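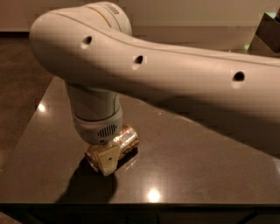 4. Object tracking on reflective tabletops

The planner described in Section 3 assumes that somebody hands it a clean list of objects. On a matte table with soft light that list is easy to get, and our first version of Tradia did very little work to produce it: segment the color image, fit a box to each segment, pass the boxes on. Then we moved to a dark, polished table under ceiling lights, and the perception problem became a great deal more interesting. A glossy surface gives the camera bright spots that look like small shiny things, shadows that look like dark things, and faint reflections of whatever is hanging above it. The arm's own shadow is often the largest connected region on the table.

This section describes the tracker we built in response. It is small, it runs at the rate of the head camera, and it has been a real pleasure to work with. We think its main idea, which is to let the arm controller tell the perception code what it should expect to see, is useful well beyond our own setup.

4.1 Candidate regions

Each color frame is first segmented without any object labels. We deliberately set the segmentation threshold low, so that it returns too many regions. A region is kept as a candidate if it lies inside the table polygon, which is estimated once at startup from the table edges and then held fixed while the base stays parked.

Every candidate gets a short record: outline, mean color, color variance, a patch descriptor, and the time it was last seen. The color variance turned out to matter more than we expected. Smooth items have low variance and hold a stable outline from frame to frame. Crumpled metal does the opposite. Its surface breaks into bright and dull patches that rearrange themselves with every small change of viewpoint, and a segmenter will happily cut one can into several pieces. We merge neighboring pieces when their outlines move together over 3 consecutive frames. This rule is simple enough to explain on a napkin and it removed most of our split objects.

Copper foil and bare aluminum were the materials we tuned on longest. Both pick up color from their surroundings, so a descriptor based on mean color alone drifts as soon as a pale gripper finger comes near. The patch descriptor is therefore computed on gradients, with color used only to break ties.

4.2 Shadow and glare prediction

Here the arm controller comes in. Drilura, our motion layer, publishes the joint state and the arm geometry for every control tick. Given the direction of the dominant light, we can project the links onto the table plane and obtain a mask of where the arm's shadow should fall. Any candidate that lies mostly inside the mask and is darker than the table model is marked as shadow and kept out of the object list. It is not deleted. An object can sit in the shadow of the gripper, and in fact has to during the last part of every approach, so we keep testing the interior of the mask for edges the projection can't account for.

Glare is handled in a similar spirit. Reflections of fixed lamps stay put in the image as long as the head doesn't move, and an object placed over one hides it. The tracker learns these spots at startup and stores them with the table polygon. When the head turns, the stored spots are dropped and learned again, which takes 2 seconds.

The light direction is the one quantity we set by hand. Demetrius Kasprzak wrote the calibration tool for it, and it is a delight: the operator drags a virtual shadow until it covers the visible one, and the tool writes the result straight into the configuration file. We had planned to replace it with an automatic estimate and have not felt the need.

4.3 Association while the arm is in view

Candidates that survive are matched to existing tracks using a cost that combines image distance and descriptor distance. The matcher treats the gripper as a special kind of occluder. If a track overlaps the projected outline of the gripper or finger, its position is frozen and its age stops counting. If the controller reports a closed grasp at that place, the track is attached to the wrist instead, and from then on its predicted position follows forward kinematics. When the fingers open, the track is released and must be confirmed by a candidate near the release point before the planner is allowed to use it.

Attaching the track to the wrist was the change that made everything click. A held object covers different parts of the image at each pose and its descriptor varies wildly, but we know where it is anyway, from the joints. Before this change the tracker would lose the object during the lift and report a brand new one after placement. The planner would then search the table for the original, which was entertaining to watch in the log viewer and useless as behavior.

Figure 3 gives a typical input to the matcher. The ball and the upright can are compact regions and need little help. The crumpled can has a mottled surface and a broad shadow beneath it, so its outline depends on both the merge rule and the shadow test. The arm's shadow widens toward the front edge of the table, to the right of the crumpled can, and is the region we most want the mask to catch.

Figure 3. Head camera view with an orange-colored ball, an upright red Coca-Cola can and a crumpled silver can on the table. The gripper finger is to the right of the upright can. Bright reflections are visible on the surface near the left edge and near the front edge. 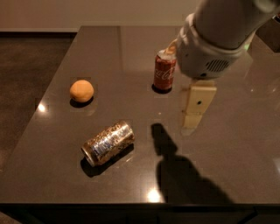

4.4 Logging and replay

All tracker inputs and decisions are written by Sendley, our recording tool, in a form that can be replayed offline without the robot. A replay session feeds the stored frames and joint states through the current code and shows the old and new object lists side by side. We keep a set of 958 recorded episodes for this purpose, and every change to the tracker is replayed against the full set before it is merged.

Failures found in replay are sorted by which rule made the wrong call: merge, shadow, glare or association. Sorting them this way is wonderfully practical. A bad association with a correct mask points at the descriptor; a correct descriptor with a bad mask nearly always points at the light direction. For quick checks during development we use a subset of 30 episodes, chosen to cover every rule at least once.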